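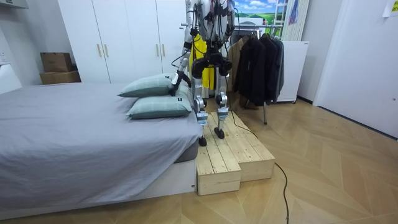 One hand on the pillow. Bedroom setup at the Netine open day, Monday afternoon.

Quick post, I have a train in 30 minutes and if I don't write this now I never will.

So. Netine open day. Went with Roald Sæther, who had a spare pass and drove us both out to Cuvham. Doors at 2, we got there a little after, parking was terrible. Sign-in sheet, sticker badge, coffee (weak).

They'd set up rooms. Kitchen first, long line, skipped it. Bedroom had almost no line so we went straight in. Full size bed, wardrobe, a rack of jackets, and the humanoid standing right up against the mattress on a low wooden platform. Cables everywhere, looped all over the chest. I'd only seen their videos before and those are shot very clean, so it was kind of nice to see the messy version.

The job was making the bed. Sheet, then pillows. Sounds like nothing. It is slow!! The sheet part took over two songs on Roald's phone, that's the best timing I can give you. Lots of tiny stops. Reach, stop, reach again. One corner kept coming back off the mattress and the woman running it just let it try again, didnt step in. I liked that.

Pillows went better. It sort of pats them? Fingers down, little push, hand stays there a second. A kid next to me asked if it was checking for the tooth fairy. Biggest laugh of the day.

Talked to Valentin Mayrhofer afterward, he does the hand work. Asked him why green checked pillows and he said they were on sale. Asked about fitted sheets and he made a face. Apparently elastic is its own whole problem and they're leaving it for May.

Things I forgot to ask: battery or always on the cable, how loud it is with no crowd talking over it, price (ha).

Nyberg had a table by the exit too, grippers mostly, but they were packing up when we got their. Took a flyer. Roald took 2 pens.

Kitchen writeup when I can get Roald to send me his notes. Ok, train.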